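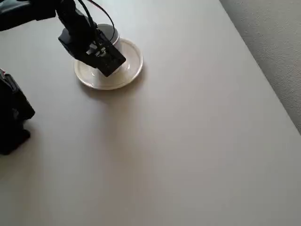
9 min read

Teaching the Brelten Arm to Handle a Cup and Saucer

The Brelten desktop kit arrives with a leaflet that promises "your first pick in minutes." The pick they have in mind is a foam block. I have never in my life needed a foam block moved, so this tutorial goes straight to a cup on a saucer, the first job I gave mine that I would admit to in company. Along the way I'll tell you what I think of the kit, which is mostly good, with some grumbling about the manual.

I'm assuming you have the arm built, powered, and talking to the Nevar software on your computer. If it's still in bags, go through Nouhaila Salem's assembly guide first. She is more patient than I am and her screws are in the right order.

What you need

The arm, with the stock gripper
A plain cup you don't care about
A saucer with a proper well in the middle, so the cup sits in the same spot each time
A table with a lot of clear space
Painter's tape
A pencil

Buy the cup secondhand. Buy two.

Step 1. Fix the base

The base foot is wide and heavy, and it feels as though it will stay put on its own. It won't. A fast move at full reach will walk it across a smooth table a hair at a time, and you'll spend an evening blaming the software. Clamp it if you have an edge to clamp to. Otherwise screw it to a board. Set it near one side of the table and leave the rest bare, because the elbow swings wider than you'd guess from the drawings.

Step 2. Sort out the cables

Brelten gives you plenty of cable at the gripper end, and none of the clips you'd want to hold it. Leave enough slack that the wrist can turn through its whole range, then tie back whatever is left. Move the arm by hand with the motors off and watch the loops as they go over the cup. A loop that dips below the rim can hook it. Mine did, in January, and that was cup number one.

Step 3. Set the home position

In Nevar, open the Poses tab and press New. With the motors off, lift the arm until the gripper is well above anything on the table, and save that as Home. Every routine you write should start and end there. The manual mentions this on page 96, after the section on warranty claims. I'd have put it before.

Step 4. Mark the saucer

Put the saucer somewhere the arm can reach without stretching straight. Run the pencil lightly around it, or put down three bits of tape if the table belongs to someone with opinions. The stock kit has no camera, so the arm knows where the cup is only in the sense that you told it. If the saucer drifts, the arm will go with full confidence to where the saucer used to be.

Step 5. Choose where to grip

You have two choices: the side of the cup, or the rim. Squeezing from the sides seems natural until you find that the fingers don't open far enough for a wide cup and that they hit the saucer on the way down. I go for the rim, with the gripper tilted, so one finger goes inside the cup and the other stays outside.

Tilt the wrist first, then lower. Doing both at once looks very elegant and sweeps the inside finger straight through the rim. Ashraf Hamdy, who got his kit a month before I did, swears by a steeper tilt than mine. Try a few and save the one that clears your saucer.

Save two poses here: Above, with the fingers just clear of the rim, and Grip, with one finger down inside.

Step 6. Turn the force down

The gripper's force runs from 0 to 1000, in units the manual declines to name. The default is 1000. For a china cup, start at 200 and go up in small steps until the cup lifts without slipping. If you hear a click, go back down.

Glossy glaze is slippery stuff. The rubber finger covers from Zamfir help a great deal and cost less than lunch. They ought to be in the box.

Step 7. Lift, pause, lower

Build the routine in this order:

Home
Above, fingers open
Grip, at slow speed
Close fingers
Wait one second
Lift straight up by the width of a finger
Wait one second
Lower, at slow speed
Open fingers
Above
Home

The waits matter. Without them the arm starts lifting while the fingers are still closing, and you get a cup that leaves the saucer at an angle. Keep that first lift tiny. A drop from a finger's width makes an unpleasant noise, and that's usually all it makes.

Run it with your hand near the stop button. Once it has gone cleanly almost 96 times out of 100 you can raise the speed, and you'll probably wish you hadn't.

If it goes wrong

The saucer comes up with the cup: the outside finger is too low. Raise the Grip pose a touch.

The cup turns as it lifts: you're gripping too near the handle. Rotate the cup and leave the pose alone.

The arm stops short and beeps: joint limit. Move the saucer closer to the base.

The arm beeps for no reason: restart Nevar. I've asked. That's the official answer.

Is the kit worth it?

For learning, yes. The joints are firm, the poses repeat well, and the software is plain enough that my neighbor Mohcine Fawzy had it waving at him within the hour. The Takia kit has a nicer manual and a weaker wrist, and I'd still take the wrist. Points off for the missing clips, the bare fingers, and that default force setting — whoever picked it has never washed up.

Next time, pouring. I've put a towel down.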